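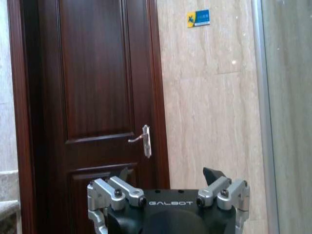

The door job was the third one on the list and Suha had been dreading it since the box came.

Thirty days. That was the trial. Thirty days of the Orkero home service, one unit, one tech on call, and then you either signed or they came and rolled it out of your house again. She was supposed to write it up. 18 hundred words for the site, pros, cons, a number out of ten. Her editor wanted it by noon and it was past nine and she had the kitchen stuff done, the laundry stuff done, and nothing at all on doors.

"Doors are the boring one," Rhys said on the phone. "Do doors in a paragraph."

"My father is a door person."

"What does that mean?"

She didn't have time to say what it meant. She hung up on him, more or less.

What it meant. Her father had had the bathroom fall in August. Door closed, him on the floor behind it, the lever right there over his head and he couldn't get his arm to it. Two hours. He told people twenty minutes. He had told the doctor ten. After that he left every door in the house open, every one, even with company, and then he stopped having company.

So, doors.

The tech was a woman called Azra Popescu, who arrived in a gray van with a coffee in each hand, both of them hers. She had the tablet out before her shoes were off.

"Which one are we doing?"

"Bathroom."

"Good. Everybody picks the front door. Front door's easy, it's got a big handle and it wants to be found." She was already walking. "Is he home?"

"He's in the den. He's pretending there isn't a robot."

"They do that."

The unit followed her down the hall. Suha had gotten used to the sound by then, the hum and the small tick when it turned. It stopped at the bathroom and Azra waved it on in, all the way, and then she squeezed past and pulled the door shut with the three of them inside. Stone wall on one side, the shower glass on the other, Suha backed up against the shower with her notebook held at her chin.

"Why from inside?"

"Because that's where he'll be."

Okay. She wrote that down.

It was her mother's door, really. Her mother had picked the color, that dark red-brown, picked it out of a book of samples and then sent it back twice for not being shiny enough. Silver lever. You could see yourself in the thing if you bent down. Suha had bent down to it as a kid and made fish faces.

"Shiny's hard," Azra said, tapping. "Shiny handle, shiny door. It sees a bit of the room in there and thinks, what's that. Give it a second."

They gave it a second. They gave it a lot of seconds. The arm had come up in front of the door and it was just staying there, both fingers below the lever, like a person who's forgotten a name.

"Is it stuck?"

"It's looking."

"It looks stuck."

"Write down that it looks stuck, then. It's your review."

She wrote down LOOKS STUCK. On the tablet there was a picture of what the wrist saw, door and handle and wall, and it was strange to see the bathroom like that, from so low, from about where you'd be if you were sitting on the floor. She looked at it longer than she meant to. The lever seemed very high up.

"Can I ask how much the service is really," she said. "The page says from 80."

"80 a week's the base. You'd want the night plan with him, so 112."

"What's in the night plan?"

"Somebody like me picks up. And it listens for him. Base plan, it only comes if he calls it by name."

"He's not going to call it by name. He won't call it anything."

"So, night plan."

That was a con. She put it under cons. A hundred and twelve a week and the part you needed was in the more expensive one, of course it was. The Flendov people did the same with their bath lift, she'd reviewed that too, the lift was cheap and the seat was extra. Who buys a lift without a seat.

The arm moved.

Not much. Up a little, left a little. One finger came over the top of the lever and rested, and then pushed, and the lever went down with the click it had always made. And then nothing. The arm held it down. The door stayed where it was.

"Pull," Azra said to it, under her breath. "Come on. Pull."

It let go. The lever came back up. Click.

"So that's a fail," said Suha.

"That's a first try. It has to learn which way he swings. Every door's got a weight." Tap tap. "You've got a heavy one. What is this, it's like a bank."

"My mother."

"Ah."

Second try, it slipped off the end of the lever. Third try it got the lever and got the pull and the door came in maybe a hand's width and bumped the thing's own base, and it stopped dead and thought about that. Suha was laughing by then, she couldn't help it, there wasn't room for anybody to be serious in there. Azra's second coffee was on the marble ledge and her elbow kept almost getting it.

"It has to back up while it pulls," Azra said. "That's the trick with inside. You do it without thinking. Watch yourself next time, you do this whole little dance."

"How long does it take to learn the dance?"

"Hrvoje's record is four tries. He does the north side. He's unbearable on the subject."

There was a knock.

They both looked at the door. The robot, too, in its way, it hadn't stopped looking.

"Suha," said her father. "Who's in there?"

"It's me, Baba. Me and the technician. And it."

A long wait. She could hear him deciding.

"Why is the door closed?"

He didn't say it in any special voice. She had her hand out already, past Azra, to open it, she'd have just opened it, and Azra shook her head. Small shake. Held up one finger.

"Mr. Awad," Azra said, loud and pleasant, "could you stand back from the door a little? It opens in, you're fine, but stand back anyway. It's about to come get us."

"What is?"

"The machine."

"It's in there with you. How will it come get you?"

"Well," Azra said. "You've got me there."

He didn't laugh but he didn't walk off either. Suha could see the dark line of him under the door, his slippers. She thought, please. She actualy thought it in words. Please don't do the stuck thing.

It did the stuck thing. It hung there. The lever shone away and the arm hung there under it and her father on the other side breathed through his nose the way he did at the bank, at the doctor, at her choice of career. She counted tiles so as not to look. Lost count. Looked.

Up. Left. The finger over. Click.

And it backed up. It rolled back and pulled in the same move and Azra flattened herself and the coffee went, all over the ledge and down the front of the van company shirt, and the door came open and kept on coming and there was the hall with the light on and there was her father, in his cardigan, with a shoehorn in his fist. The long brass one. God knows what he'd been planning.

No one said anything.

He looked at the arm. It was still holding the lever, quite politely, it hadn't been told to let go.

"It's slow," he said.

"It'll get faster," said Azra, dripping.

"I didn't say it was bad. I said it was slow." He leaned in and looked at the fingers on the handle. He looked at them a good while. "My wife didn't let anybody touch that with greasy hands."

"No grease on it, sir."

"Hm."

He turned around and went back to the den. Halfway down the hall he stopped at the linen closet, which had been standing open since August like everything else. She waited. He took out a towel, threw it more or less at Azra, and kept going. Left the closet open. Well.

Azra mopped. Suha sat down on the edge of the tub ledge with her notebook and it was ten forty and she had LOOKS STUCK and 112 and nothing you could call a paragraph.

Rhys texted. doors???

She wrote back, give me till one.

Then she wrote, longhand, fast, not pretty: It took four tries to open my parents' bathroom door from the inside. It is slow. The plan you need is the one that costs more and they should say so on the front page. The tech is excellent and needs a lid for her coffee. I don't know what number to give it yet.

She crossed out the last bit. An editor would only put it back as a question.

"One more?" said Azra. "I like to end on a good one."

"That was the good one."

"I like to end on two."

So they shut the door again, and down the hall the TV went quiet, and she could tell he'd turned it down to listen for the click.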